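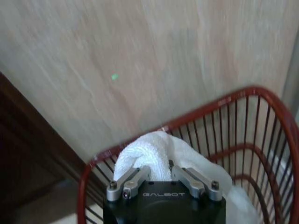
Notebook - October, bathroom laundry / towel basket

Started late, 10 past 9. Pallavi Dwivedi had the list, I had the pen. Today = towels in and out of the red wire basket, corner by the shower. Rest of the bathroom another time.

Towel is the white terry one. Soft, thick, bunches up the second you stop paying attention to it. Goes into the basket in a lump with one rounded fold sticking up and the rest flopping toward the side. Tried folding in thirds first, then in half and half again, then just dropping it. Dropping is fastest. Folding in thirds looks nice for as long as it takes to let go.

Weight of towel on the Halley scale: 713 g. Wrote it on the tag too. Pallavi thinks the scale reads high, will check against the 100 g and 200 g weights from the Malhotra box before we quote it to anyone. Box is in the hall closet, top shelf, NOT the drawer.

Basket notes
Paint on the rim is scuffed in a few spots, small white marks. Left as is for now. Want to run a bare hand round the whole rim before the next batch, terry loops will catch on anything rough and then you get a pulled thread a foot long. Happened last month with the Tikeo bath mat, threw that one out.
Wires are thin, gaps wide enough for a corner of towel to poke through. If the corner goes through the gap on the way in, it will drag on the way out. Push it back from the outside with two fingers, don't yank.
There is a second ring lower down on the inside, keep forgetting it. Hem hung up on it twice this morning. Lift straight up, not toward yourself.

Placement
Tried it three ways.
a) next to the door. Bad. Blocks the way in and you kick it.
b) against the front of the shower, middle of the curve. Rolls the bath mat up, also you step over it getting out.
c) in the corner, tiled wall on one side, shower tray on the other. Keep this. Out of the way of the door, easy reach from the shower.

Geert Segers stopped by around 11, wanted it on a shelf instead. There is no shelf. He said put up a shelf. Not drilling marble pattern tile for one towel basket, told him so, he had coffee and left. 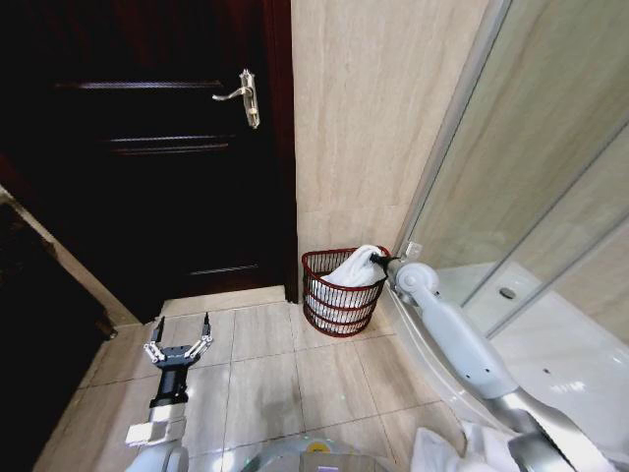
Bathroom with the door shut, basket in the corner at the shower tray (position c).

Door: lever handle is fine with full arms, can push it down with an elbow. Checked with a whole armload of bath towels, no problem. Leave the door shut when working on the basket, otherwise people walk in on you.

Shower tray has the raised rim so the basket can't sit half in half out, it tips. Don't try. Also wipe the outside of the rim before putting anything down next to it, soap film, basket skates on it. Used the Plivivero cleaner, smells strong, opened up the hall window after. Rinse the drain while you're in there.

Drying question, still open. A damp towel in a wire basket should do better than in the old plastic hamper but I have no numbers, only my nose. Plan: same towel, same amount of water, one night in each, weigh at 8 am. Pallavi to do the hamper, me the basket. Need 2 dry towels of the same kind so ask about buying one more, same white.

To do
- check scale (P.)
- feel round rim for rough spots, sand if needed. red paint?? ask at the hardware place, bring the basket along, dark red is hard to match from memeory
- felt pads for underneath so it doesn't scrape the floor
- buy towel
- return hall closet key to Geert

Stopped 12:40. Towel left in basket over lunch, back at 2 to do the hamper half if P. finds the lid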